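Pre-run checklist, perception and control stack, table cell
October, 07:40
By Chukwuemeka Okafor, Bindadby site

Second pass. First one was done on the old branch so ignore those ticks. OK = fine, FIX = needs doing before anyone records, NOTE = read it and carry on.

1. Software versions

Controller build matches the tag on the board - OK
Homia planner matches controller - FIX. Planner was one release behind after the rollback. Pulled the right one, restarted, now matches. Whoever rolls back next time please do both halves.
Config checked in, no local edits - NOTE. Two local edits in the grasp file, both mine, both commited now.
Log disk has room - OK, 485 GB free

2. Stop and limit behaviour

Software stop from the operator screen - OK, tried from idle and mid-move
Stop from the hand pendant - OK
Stop when the operator screen is closed - FIX. Closing the window left the last command live until the watchdog caught it. Watchdog did its job but that's the backstop, not the plan. Ticket raised against the session handler. Until it's in: do not close the window with a move running, press stop first.
Watchdog timeout set - OK
Speed cap in shared mode - OK. Cap read back from the controller, not from the config file. Please keep doing it that way, the file has been wrong before.
Joint limits loaded - OK
Limits survive a restart - OK, restarted 5 times, same numbers each time
Finger close force cap - OK
Finger close on lost link - NOTE. Holds position. Correct for this cell, but the write-up still says it opens. Write-up needs changing.

3. Camera and timing

Camera comes up by itself after power cycle - OK
Exposure locked - FIX then OK. Was on auto. Pale tabletop drags it about, the dark fingers go to mush and the finger tracker loses its edges. Locked it, saved the profile.
Clock sync between camera and controller - OK, 7 ms worst case over the test run. Limit is higher than that but I'd like to know if it creeps.
Dropped frames - NOTE. Two in the long run, both at the start. Probably the buffer filling. Not chasing today.
Both fingertips in view at full open - OK
Finger mask up to date - NOTE. Mask was drawn before the pads got scuffed. Still fits the outline. Redraw when pads are changed.

4. Perception

Table plane fit - OK
Table edge found - OK. Wooden strip on the far side gives it a clean line, better than the tape we used on the other bench.
Stuff past the edge ignored - FIX. Detector was giving boxes on furniture and a keyboard beyond the table. Planner throws them away as out of reach, fine, but they fill the log and slow the matcher. Crop to the table polygon first. Half a day's work, roughly.
Thin objects - FIX. Thin dark stick flat on the table comes and goes between frames. Smoothing hides it in the viewer, so switch smoothing off when you check this. No picks on thin things till the threshold is redone.
Cup - OK. Stable track, label steady.
Cup with something in it - NOTE. The small white figure poking out the top pulls the height estimate up, so the approach starts higher than it needs to. Safe side. But it gets merged with the cup as one object, and a top grasp would go for the figure. Side grasp only for now, set in the task file.
Shadows counted as objects - OK, none seen with light as it is. Check again with the blinds open.

5. Planning

Keep-out zone loaded - OK
Keep-out zone drawn in the right place - FIX then OK. Was shifted towards the middle after the recalibration. Redrawn from the fresh plane fit, saved as new file, old one renamed so it can't be picked by accident.
Planner refuses a goal inside the zone - OK, tried it from both sides
Planner gives up cleanly when no path - OK. Message is unreadable but it does stop.
Replan when an object moves - NOTE. Works, slow. Runix solver is quicker but not signed off here, leave it alone.

6. Operator bits

Ki session name filled in - OK
Cables clear of feet - OK after moving one
Second person knows where the stop is - OK, asked, they pointed at it

Result: may run in shared mode, slow cap, side grasps only. Not cleared for thin objects or unattended runs. Open items are the window-close stop, table crop and thin object threshold. I'll redo sections 2 and 4 when those land, the rest can stand untill the next release.

C.O.

Recent checklists
Calibration check after camera swap
Watchdog and link loss test
Task file review, side grasps
Pendant battery and pairing

Cell questions: ask at the Bindadby controls desk | © Homia | Back to top
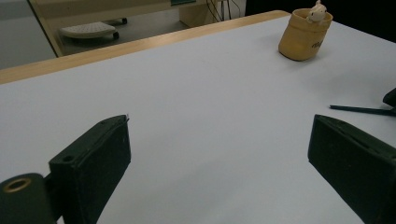
Table cell: fingers open, cup with figure upper right, thin stick at the right (items 3 and 4).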